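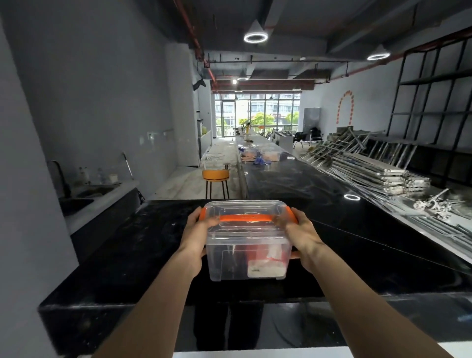

Clear box, orange handle, one packaged item inside.

Print this post | E-mail this post

15 September 2026

The black counters have been collecting white dust since August, when the shelving went up, and the storage boxes have been collecting it with them. I finally set aside a morning for the boxes. Notes follow, mainly so I do it the same way next time.

The boxes are the latching type from Destton. I paid 840 for the lot at the Plornthorpe market, lids included. The clear walls are the reason I bought them and also the reason they need wiping so often. On an opaque box the same film would go unnoticed for a year.

Method:

Dry tissue first, all four walls and the lid. Starting wet turns dust into paste, and the paste settles in the groove under the latches. Then a second tissue, slightly damp, for fingerprints. I used 70 percent alcohol on one lid as a test and would not repeat it - it left a haze that took longer to buff out than the prints had.

Latches get done last, open, one side at a time. Hold the box by the wall opposite the one being wiped. If it is pushed along the counter instead, the base picks up fine scratches from whatever grit is still there.
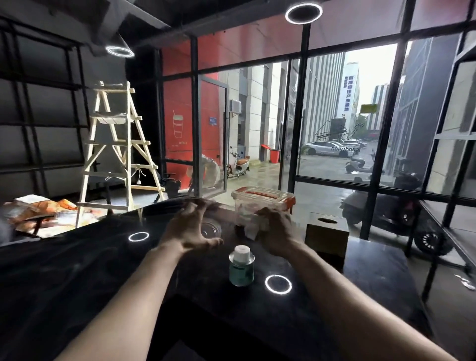 Tissue on the container wall, glass dish alongside.

Contents go back in with labels facing out. I weighed the heaviest box when it was packed: 3790 grams, which the handle takes without the lid bowing. I would not stack another full one on top.

Still to do are the counter itself and the shelving grid. The grid will need a brush, as a cloth catches on the corners.

Related posts
Reuter shelf brackets, measured
Grondotley tub lids: which ones interchange
100 days with a black countertop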